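Right, I've finished all of Pludard and need to talk about it before I burst. Thread, mild spoilers, mute me if you're saving it for a rainy weekend 🧵

**1/** If you've missed the fuss: it's the period drama with Radoslava Ďurica as the widow who takes over her late husband's river ferry. Her first lead role after years of playing somebody's sister. I loved her as somebody's sister! But my word, she was wasted.

**2/** The gossip pages only want to know if she and her co-star Tichý are a couple. They shared an umbrella at the Stosau premiere and one site got 28 photos out of it. Twenty-eight! Of an umbrella!

**3/** I went through the lot, obviously. I'm not made of stone. Verdict: they were standing under an umbrella.

**4/** Anyway, the show. Episode one is slow. There's a lot of fog and a lot of people looking at the fog. Stick with it, because the dinner in episode two is the best bit of telly I've seen since spring and I watched it with my hand over my mouth.

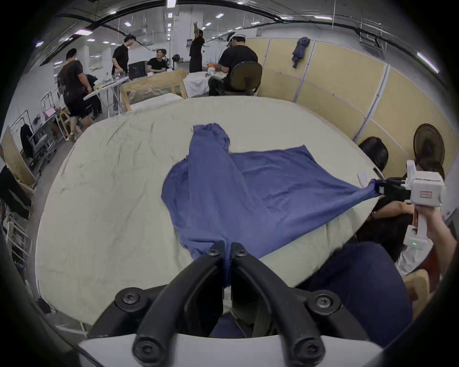
*Blue top, cream tablecloth, creases everywhere.*

**5/** Tichý is better than I expected as well. I only knew him from that awful hospital thing where he whispered every line. He still whispers a bit, but now he's a smuggler so it sort of fits.

**6/** The costumes!! She wears the same grey coat for 5 episodes and when she finally turns up in the green one I made a noise that upset the dog.

**7/** Someone in my replies says there were 259 extras in the market scene. No idea where they got that but I believe it, you can't see a cobble. My cousin swears she's the one holding the goose. I've paused it over and over and I'm seeing a goose, and I'm seeing an elbow.
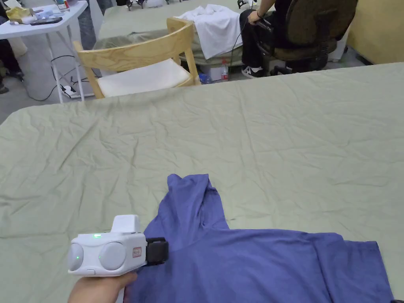
📷 Photo: author's own

**8/** Now the moaning. Why is the music so loud? I had the remote in my hand the whole way through, up for the whispering, down for the violins, up again. By the finale I'd given in and put the subtitles on.

**9/** And the brother. He goes off to Skokitz "for a week" in episode three and that's it, never mentioned again. Is he dead? Did he like it there? There's an empty chair for him at the wedding and then his mum puts her hat on it.

**10/** Had a moan about this in the fan group last night and there are now 434 comments under it. Half of them think he's coming back as the villain. The other half are fighting about whether the hat was the same hat from the funeral (it was, look at the feather). 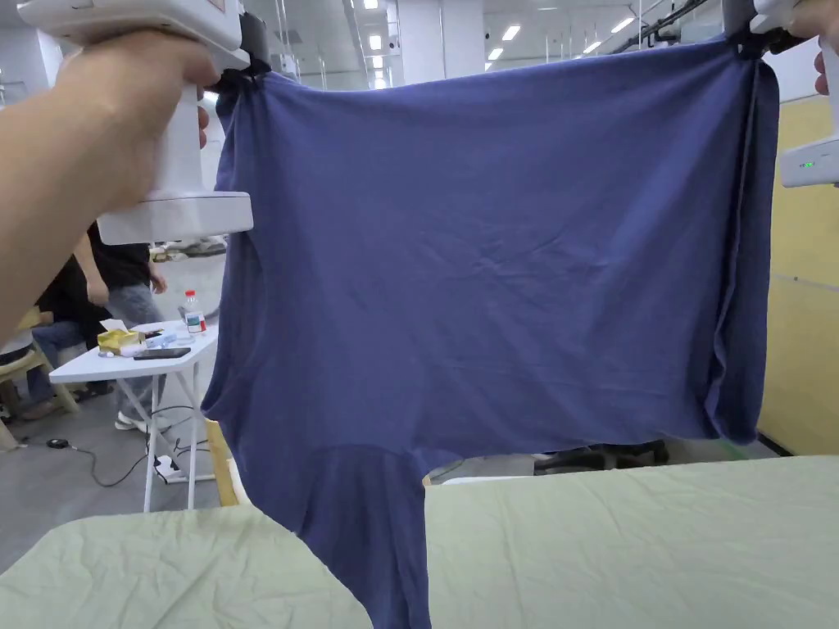 **11/** The other theory doing the rounds is that he wrote the anonymous letters, and I do quite like that one. The handwriting has the same loopy g as his note in the first episode. I had the two paused side by side on the laptop and the tablet at one in the morning like a detective with no job.

**12/** No word on a second series yet. Ďurica was asked on the radio and said she'd "have to see what the river does", and the group has been in bits over it ever since. Is that a yes? It sounded like a yes to me – she laughed straight after.

**13/** If it does come back, my wish list is short. More of the aunt, she gets nearly all the good lines and then vanishes for an hour. Less fog. And let Tichý speak up, just once, even if it's only to shout at a boat.

**14/** Off to start it again from the beginning with my mum, who has already asked if the umbrella is in it.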